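Home | Projects | Reports | Archive | Contact

Do Reminder Notes Change What People Do With Lost Property?

Project report by Yufang Duan

Gotedari Hall has a lost property shelf, and every October someone tapes up a new note asking people to check it. The note always says that last year's note worked. I wanted to see if that was true, and I doubt it.

I used the paper log from the front desk. It lists 260 items handed in over one school year. Of these, 119 were claimed. The desk at Durkbridge, across the street, has never put up a note, and its log for the same year shows 74 claimed items. At first that looks like a win for the note. But Durkbridge is a smaller building, and its log doesn't say how many items came in at all, so the two numbers can't really be compared.

The log has other problems. "Shoe" can mean one shoe or a pair. Zheng's guide to campus surveys says to throw out unclear entries, but doing that would have cost me most of the clothing. I kept them and marked them with a star. I also can't tell a claimed item from one that somebody simply took - the desk doesn't ask for proof.

Single shoes bothered me most. Who hands in one sandal, and who comes back for it?
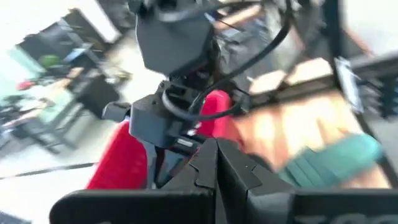
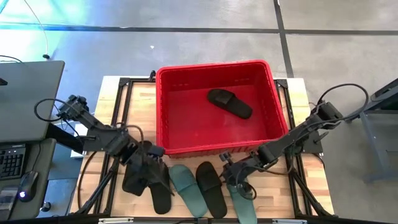
My guess is that people come back for keys and phones with or without a note, and leave the rest. To test this, the note would have to come down for a full term, with the desk logging every item the same way. I asked about this and was told the note is staying up.

12 shares | 3 comments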